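Parkano Floor Wear Notes

Version 2, updated September
Maintainers: Dorota Zawadzka, Ravindran Sundaram
Contact: open an issue in the tracker

Summary

Parkano is a table of written inspection notes on hard indoor floors. Each row is one visit to one floor zone by one inspector. The notes were made for maintenance planning at the Inholm sites and later cleaned for reuse. The release contains text and categorical fields only.

Contents

zones.csv lists the floor zones, 400 in total, with building code, floor finish, year of last recoat and traffic class. visits.csv holds the inspection rows, keyed on zone_id and visit_no. terms.txt is the controlled vocabulary of 13 wear terms. splits/ contains the train and test lists used by Flament, the scheduling tool the table was first built for. Zones do not cross splits. The test list has 200 zones.

Encoding is UTF-8, comma separated, with a header row. Empty string means not recorded. The value "none" means the inspector looked and entered no wear. Version 1 mixed these two and should not be used for training.

Fields in visits.csv

zone_id: string, matches zones.csv
visit_no: integer, starts at 1 for each zone
inspector: initials, hashed
light: daylight, overhead, mixed
terms: semicolon-separated list from terms.txt
severity: 0 to 4, worst term in the zone
note: free text, English, translated where needed

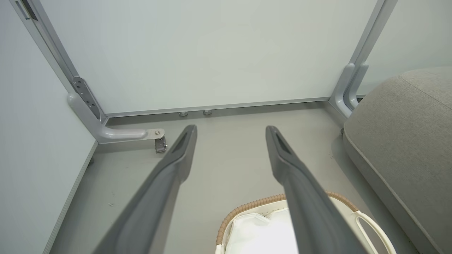
The wear terms were drafted by Bożena Czerwiński and revised after the first round of double inspection. Most disagreement was between "scuff" and "mark". Scuff is a change in the surface itself, usually a shift in sheen. Mark is anything darker or lighter than the finish that has a visible outline. A light gray floor with a faint speckle, slightly scuffed and with a few tiny dark marks, gets both terms and severity 1. The speckle is part of the finish and is never entered. Inspectors should not guess at the cause of a mark in the terms field; that goes in the note, if anywhere.

Severity is assigned per zone and does not scale with zone area. Large zones therefore tend to score higher. Users who need a density measure should derive it from the area column in zones.csv, which is missing for the Jasińska building.

Translation

Notes from the Jasińska building were written in Polish and translated by Dariusz Pawlak. The originals are not distributed. Thảo Mạc checked the translated rows against terms.txt and corrected entries where "rysa" had been rendered as both "scratch" and "crack".

Known problems

- Recoat years before the Inholm merger come from invoices and may lag the work by a year.
- Overhead light hides sheen changes. Scuff is under-reported in those rows.
- Stairs were dropped. Landings were kept and coded as corridor.
- visit_no has gaps where duplicate rows were removed. The numbers were not reassigned.

License

CC BY 4.0 for the tables. Scripts in tools/ are MIT.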